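Can a machine tidy up yet? I went to find out

1 January 2025

I've been promised a robot that picks up after my kids for as long as I've had kids, so when Grirnon put out its year-end chore results I read the whole thing over leftover pie. All 60 pages of it!

The company ran 979 tries at ordinary jobs between August and the holidays: folding towels, stocking a shelf, putting toys away. The shelf work went best (boxes are easy, they hold still and keep their shape). Skandport already has two of the machines filling shelves overnight at its Stunow store, and the manager there told me she's keeping them, though a person still does the bagged stuff like rice and chips.

Toys are where it gets messy. Out of 178 tries with soft ones, the machine got about half into the bin. I could do better with my feet, and most evenings I do.
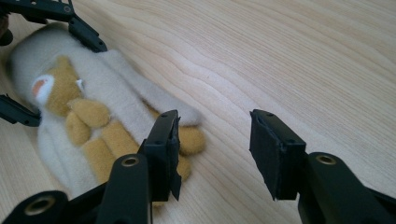
Soft things squish and flop, and a grip that's fine on a cereal box can slide right off a fuzzy sleeve or grab the outfit and leave the animal behind. Grirnon says more practice will help, and it's opening a second test room in Dmytriv this year with nothing but laundry and plush. I asked when I could buy one for my living room and got a very polite "not yet." So I'm still on toy duty, and the bin is still half empty.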